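Metal lockers for a mudroom, yes or no?

kiston_jo
Posted March 28, 2025
We're redoing the back hall and I am this close to buying a six-door locker unit in pale gray. Four kids, so everybody gets a door and there are two left over! My husband thinks it'll look like a gym. Talk me into it (or out of it).

Paora Pryor
Do it!! I bought a used bank for $165 and I love it more than my couch. Vents in the doors are a must if you have cleats.

ziltcombe88
Gonna disagree. They're loud. Every door clangs, and kids lose keys in a week. We went back to hooks and baskets in May and I don't miss a thing.

Paora Pryor
Felt dots, ziltcombe! A pack of 111 cost me next to nothing and I stuck them inside every door. As for keys, put a fat tag on each one and keep the spares in the kitchen. 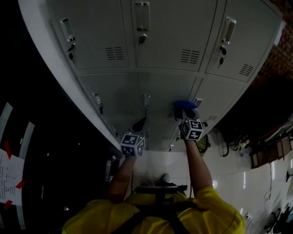
Also, give the bottom row to the little ones. It's darker down there, so I'd go for bright bags they can spot, and wipe the doors with plain dish soap. Mine still look great.

kiston_jo
OK the felt dots sold me. Do you lock yours at all?

ziltcombe88
Fine, the dots are a good idea. Still team hooks.

Paora Pryor
Only the one with the Halloween candy!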